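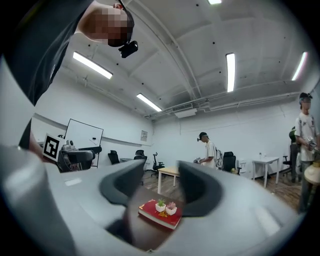 Imprimer cette page
Envoyer par e-mail

3. Composer un coin déco sur la table

Voici l'étape la plus amusante du guide Bora : un livre, deux petites succulentes, et la table prend tout de suite vie !

1. Dégagez un coin de la table et passez un chiffon sec.
2. Posez le livre à plat, couverture vers le haut. Les couvertures rigides conviennent très bien, surtout dans une couleur franche (le rouge sur un bois foncé, c'est superbe).
3. Vérifiez que le fond des pots est sec.
4. Placez le premier pot sur le livre, puis le second juste à côté, un peu décalé. Mariez les teintes : une plante verte et une autre aux pointes roses, par exemple.
5. Reculez d'un pas, regardez, recommencez autant que vous voulez !

Remarque : deux pots carrés blancs de même format s'accordent avec presque tous les livres.

Attention : retirez toujours les pots avant d'arroser. Ne déplacez jamais le livre avec les plantes dessus.

Pour l'entretien des succulentes en hiver, voir la section 5.

Imprimer | Envoyer par e-mail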